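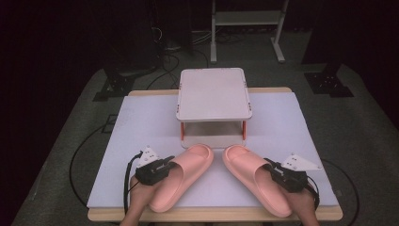

第7章 両手グリッパーで履物を扱うときの作法

この記事は約14分で読めます

第6章までで、Omudellの配線とBrandineの起動は済んでいる前提で進めます。まだの人は先にそちらをどうぞ。ケーブルがつながっていない状態で本章を読んでも、たぶん途中で眠くなります(私は下書きの段階で一度寝ました)。

本章で扱うのは、手持ちグリッパーを左右に一台ずつ持って、サンダルのような左右一組の履物をつかみ、向きをそろえ、小さな台の上に並べるまでの一連の作業です。題材は地味なんですが、両手の協調、柔らかい素材のつかみ方、左右の区別、置いたあとの手の引き方がひととおり入っているので、新しく来た人にはまずこれをやってもらっています。

守ってほしいことは社内規定のTrindnessに書いてあります。ただ、あの文書は条文調でなかなか頭に入ってこないんですよね。そこで、Hollisの部屋で実際に手を動かすときに必要なところだけ、私の言葉で書き直したのがこの章です。条文と食い違って見えるところがあったら、Trindnessのほうを優先してください。そして私に教えてください。直します。

7.1 用意するもの

・Omudellのグリッパー 左右各一台
・履物一組(左右そろっていること)
・置き台
・作業机と、天面に敷く白い板
・中性洗剤を薄めた布、乾いた布
・結束バンドか面ファスナーのケーブル留め
・記録用紙(Brandineのメモ欄だけで済ませたい気持ちはわかりますが、紙も使ってください)

Omudellの指は最大で83ミリまで開きます。これより幅のあるところは、どう頑張っても挟めません。サンダルのつま先側は横幅があるので、真正面から底を挟みにいくとだいたいここで引っかかります。かかとの縁や甲のバンドなど、薄いところを探してください。

メモ:履物は新品でなくても構いませんが、床を歩いたものは持ち込まないでください。砂粒がパッドに食い込むと、あとで別の物をつかんだときに跡がつきます。私はこれで透明なケースを一つだめにしました。

7.2 始める前の点検

手順だけ書くと短いのですが、ここを飛ばした回のデータは、後から見るとすぐわかります。面倒でも毎回やってください。

1. 机のがたつきを見ます。両手を天板について、軽く体重をかけてください。がたつくなら脚を調整して、もう一度押します。

2. 白い板が机の上で滑らないか確かめます。手前の縁を親指で押して、奥にずれるようなら裏の滑り止めを貼り直します。板の端が机の縁から飛び出していると袖をひっかけるので、机の木の縁が少し見えるくらいに収めておくと安心です。

3. 置き台を板の上に置きます。手前に寄せすぎると、履物を持ち上げるときに自分の手首が台にぶつかります。左右は体の正面に合わせ、前後はやや奥。私はいつもこの置き方から始めて、体格に合わせて動かしています。

4. 置き台の上に物が残っていないか見ます。台の下の段も忘れずに。前の組の小物がよくここに隠れています。

5. グリッパーの指を開閉します。ゆっくり全開、ゆっくり全閉を左右それぞれ三回。途中で引っかかる感触があったら、その台は使わないで予備と交換です。

6. パッドを見ます。指の内側に貼ってある黒いパッドです。表面が少し毛羽立っているくらいなら使えます。剥がれかけて浮いているもの、地が見えているものは交換に回してください。判断に迷うときは爪で端を軽くなぞって、めくれてくるかどうかで決めています。

7. ねじとインサートを見ます。指の付け根の丸いところに真鍮色のねじ入れが見えますよね。あれが浮いたり傾いたりしていたら、自分で押し込まずに申告してください。接着剤で固めるのは禁止です。過去に一度やられて、外すのに半日かかりました。

8. ケーブルを引き回します。詳しくは7.3で。

注意:点検の途中で一つでも引っかかったら、そこで止めてください。「この組だけやってから」は無しです。これはTrindnessの中でもいちばん強い言い方で書かれているところで、私もここだけは融通をききません。

7.3 ケーブルと足もと

両手がふさがっている人間は、足もとのケーブルにとても弱いです。自分で書いていて当たり前すぎると思うのですが、つまずいた人の報告書を読むと、みんな「ケーブルがあるのは知っていた」と書いているんですよ。

1. 左手用のケーブルは左に、右手用のケーブルは右に逃がします。体の前で交差させないこと。

2. 机の縁から下ろすところには余裕を持たせます。腕をいっぱいに伸ばしても突っ張らず、それでいて膝の前に輪ができない長さです。座って作業する人と立って作業する人で変わるので、前の人の設定をそのまま引き継がないでください。

3. 床を這わせる部分は、立ち位置と出入り口を結ぶ線を横切らないようにします。どうしても横切るときはカバーをかけます。

4. 最後にグリッパーを両方持って、左右にゆっくり大きく振ってみます。何かが引っぱられる感じがしたらやり直しです。

メモ:周りが暗めの部屋では、黒いケーブルがカーペットに紛れて本当に見えません。手もとの机だけ明るくして作業することが多いと思いますが、入室と退室のときは部屋の明かりを全部つけてください。消すのは立ち位置についてから。スイッチまで遠いと文句を言われますが、歩いてください。

7.4 持ち方

グリッパーは下から包むように持ちます。指を根もとの可動部にかけないこと、それから上に付いている白い三角の板に触れないこと。この二つです。板をつまんで持ち上げたくなる形をしているんですけど、我慢です。

手袋は使いません。Omudellの持ち手は素手で握る前提の太さで、手袋をすると開閉の加減が鈍ります。手荒れが心配な人は、作業後にクリームを塗ってください。作業前に塗ると今度は滑ります。腕時計と指輪は外します。髪の長い人は結んでください。

肘は体から少し離して、手首はまっすぐに近い角度で。手首を深く曲げないと届かない位置があるときは、履物か台のほうを動かしてください。体を合わせにいくと、十回もやれば腕が重くなってきます。私は若いころ(というほど昔でもないのですが)無理な角度で続けて、翌日はしを持つのがつらかったことがあります。

7.5 つかんで、そろえて、置く

いよいよ本番です。はじめての人は録画を回さずに、まず五組ほど練習してください。Brandineの練習モードを使えば記録は残りません。

1. 履物を机の手前側に出します。左右の間隔は、グリッパーが二台とも入るくらい空けておきます。

2. 両方のグリッパーを開き、履物の上で一度止めます。ここで一呼吸。この静止があると、あとで区切りをつける人がとても助かります。

3. 左手で左足側を、右手で右足側をつかみます。つかむ場所は、かかと寄りの縁がおすすめです。甲のバンドでもつかめますが、柔らかい素材だと持ち上げたときに本体がだらんと下がります。

4. つかむ力は「落ちない」の少し上まで。ぎゅっと握ると底がたわんで、離した瞬間に跳ねます。軽く持ち上げて、ずれなければ十分です。

5. 机から離れたら、つま先の向きを確かめます。持ち上げた直後は左右がばらばらの方向を向いていることが多いので、空中で焦って直そうとせず、いったん低い位置に戻してから手首を返してください。

6. 両方のつま先を同じ向きにそろえながら、置き台の上まで運びます。つま先を左に向けるか奥に向けるかは、その日の指示書に従います。指示がないときは左向きで統一です。

7. 底の片側を先に台に触れさせ、それから全体を下ろします。上から落とさないこと。数ミリの高さでも、柔らかい底は意外なほど跳ねます。

8. 二つが並んだら、力を抜く前に一拍待ちます。左右がきちんと寄っているか、台の縁からはみ出しすぎていないかを見て、それから指を開きます。
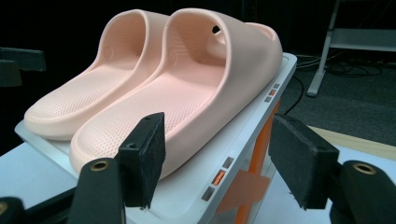
指を開くときも、勢いよく全開にしないでください。パッドが表面に貼りついたまま開くと、せっかくそろえた履物が一緒に動いてしまいます。まず少しだけ開いて、離れたのを目で確かめ、それから手を引く。引く方向は手前です。真上に抜くと甲のバンドに指先がかかることがあって、これで片足だけ釣り上げてしまう人がとても多いです。私もいまだにたまにやります。

9. 手を手前に引いて、グリッパーを開いたまま止めます。ここも一呼吸です。

10. 録画を止めます。止めてから体を動かしてください。椅子に寄りかかるのも、背伸びも、くしゃみも(できれば)止めたあとで。

注意:置いた履物を、素手でちょっと直すのは禁止です。曲がっていたら曲がったまま録画を終えるか、グリッパーでやり直すか、どちらかにしてください。素手が途中で入った回は、見た目がどんなにきれいでも使えません。しかも後から探して取り除くのに時間がかかります。

注意:履物が床に落ちたら、その回は中止です。拾うときはグリッパーを両方とも机に置いてから。片手に持ったまましゃがむと、ケーブルが首のあたりに回ります。

7.6 うまくいかないときの直し方

よく受ける相談をまとめておきます。困ったらまずここを見てください。

片方だけ傾いて置かれる
 つかむ位置が左右で違っていることがほとんどです。右利きの人は右手だけかかと寄り、左手は真ん中寄り、となりがちです。練習モードで、左右の手を見比べながらゆっくりやってみてください。

並べたあとに隙間が空く
 置いてから外側を軽く押して寄せます。このとき指は閉じ気味にして、パッドの面を横から当てます。指先の角で突くと、柔らかい素材に点の跡が残ります。

奥の一つが手前の一つに隠れて見えない
 これは目の高さの問題です。少し腰を上げるか、椅子を高くしてください。グリッパーについているカメラから見ると、手前の履物が奥のをかなり隠してしまいます。ですから自分の目では見えていても、記録のほうで隠れていることがあります。一組終えるごとに、Brandineの再生画面で手もとの映像を一度見る癖をつけるといいですよ。

左右の映像の明るさが違って見える
 片方のカメラが壁側の暗いところを向いているだけかもしれません。二台を同じ物に向けて見比べ、それでも違うようならレンズを乾いた布で拭きます。それでもだめなら第4章へ。

つかんだときに鳴る
 パッドと樹脂がこすれる音で、たいていは汚れです。パッドを薄めた中性洗剤の布で押さえるように拭き、乾くのを待ちます。こすると毛羽立ちが進みます。アルコールは使わないでください。

台が動く
 置く力が強いか、白い板の表面に埃があるかのどちらかです。台の脚の下を拭いて、それでも動くようなら置き方のほうを見直します。両面テープで台を固定するのは、位置を変える指示が出たときに困るので、Hollisではやっていません。

7.7 一日の量と休憩

Trindnessでは、一人が一日に記録していい回数の上限を100回と決めています。調子がいい日は「あと少し」とやりたくなりますし、その気持ちは私もよくわかるんですが、上限は上限です。練習モードの回はここに含めません。でも腕は含めて数えていますからね、ほどほどに。

休憩の取り方は次のとおりです。

1. 二十回ごとに、グリッパーを両方とも机に置きます。

2. 手を開いて、閉じて、肩を回します。立っている人は座り、座っている人は立ってください。

3. パッドと指の付け根をもう一度見ます。7.2の6と7だけで大丈夫です。

4. 再開したら、最初の一回は少しゆっくりめに。休んだ直後は力加減が変わっています。

疲れてくると、いちばん先に雑になるのが「離す前の一拍」と「離したあとの静止」です。自分ではちゃんと止まっているつもりなんですよ。再生してみると、ぜんぜん止まっていない。

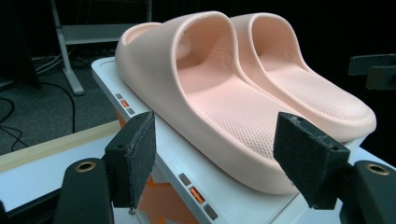 再生で静止が短くなってきたのに気づいたら、残り回数にかかわらず休んでください。早めに休んだことで何か言われるようなことはありません。言われたら、この段落を見せてください。

メモ:午後の一組目は、午前と同じ履物で始めるのがおすすめです。手が感触を覚えているので、力加減のずれに気づきやすくなります。

7.8 記録の付け方

Brandineのメモ欄と記録用紙には、同じことを書きます。二度手間に見えますよね。でも、データの引っ越しのときにメモ欄が丸ごと文字化けしたことがあって、紙があったおかげで助かったんです。そのとき紙から打ち直したのが1968回ぶん。もう二度とやりたくないですが、紙がなければ全部捨てるところでした。

書く項目は次のとおりです。

・組の番号
・履物の種類と色(「ピンク」でも「サーモン」でも構いませんが、一日の中では言い方をそろえてください)
・つま先の向きの指示
・成功、やり直し、中止の別
・気づいたこと

色の書き方については少し補足させてください。薄いピンクの物は、照明や見る角度で肌色寄りにもオレンジ寄りにも見えます。人によって「桃色」「サーモン」「ベージュ」とばらばらに書かれていて、集計したら一足のサンダルが三種類に増えていたことがありました。今は、履物の袋に貼ってある札の呼び名を写す決まりにしています。札がないときは、最初に書いた人の言い方に合わせます。

「成功」の基準もよく聞かれます。二つとも台に載っていて、指示された向きにそろっていて、素手が入っていない。この範囲なら、多少曲がっていても成功で構いません。きれいすぎる回ばかり選んで残すのは、かえってよくないんです。逆に、途中で落としてつかみ直した回は、置けていても「やり直し」です。消さないでくださいね。つかみ直しの動きを探している人もいます。

「気づいたこと」の欄は空欄でも大丈夫です。ただ、何か引っかかったら一言でいいので書いてください。「左の指が重い」「机が低い気がする」「ケーブルが靴に当たる」くらいで十分役に立ちます。「特になし」と毎回丁寧に書いてくださる方がいますが、空けておいてもらって構いません。

7.9 人が近くにいるとき

作業中の机のまわりには、作業者のほかに人を入れないのが原則です。見学や引き継ぎでどうしても入るときは、次のようにします。

1. 録画を止めます。

2. グリッパーを机に置きます。

3. 声をかけて、相手に立つ場所を指さして伝えます。ケーブルの通っている側には立ってもらわないでください。

4. 顔が映る位置にいないか確かめます。手もとのカメラは思ったより遠くまで写します。床も、奥の金属のスタンドも、きっちり入ります。人の顔や名札、書類が映り込んだ回は、その日のうちに申告してください。

5. 全員の位置が決まってから、再開の声かけをして録画を始めます。

背景に置きっぱなしのスタンドや機材は、作業の途中で動かさないでください。片づけたくなるのはわかります。でも途中で動くと、同じ日の前半と後半で背景が変わってしまいます。動かすなら朝いちばんか、終わったあとに。

注意:相談ごとは録画を止めてから。声が入る設定にはしていませんが、人は話しながらだと手が止まったり、変なところで向きを変えたりします。

7.10 終わりかた

1. 最後の録画を止め、Brandineの保存完了の表示が出るまで待ちます。この間は席を立っても構いませんが、ケーブルには触らないでください。

2. 履物を台から下ろします。ここは素手で大丈夫です。底とかかとの縁に跡がついていないか見て、ついていたら記録用紙に書きます。

3. グリッパーの指を半開きにして置き場に戻します。全閉のまま置くと、パッドどうしが押し合って朝には形がついています。

4. パッドを拭きます。乾いた布で押さえる程度で、濡らした日は乾くまで箱にしまわないでください。

5. ケーブルは大きな輪でまとめます。グリッパーの根もとで折り曲げるのだけはやめてください。断線はほとんどがここです。

6. 白い板を拭いて、置き台を板の上に戻します。位置は次の人が合わせるので、だいたいで結構です。

7. 部屋の明かりを全部つけ、床を一周見てから出ます。落ちたねじや結束バンドの切れ端は、ここで拾っておきます。

次の人への引き継ぎは、記録用紙の下の余白に書いてください。口頭だけの引き継ぎは、昼休みをまたぐとだいたい消えます。

帽子や手提げのように形が定まらない物については、第8章で扱います。本章の7.2、7.3、7.7はそちらでもそのまま使いますので、開いておいてください。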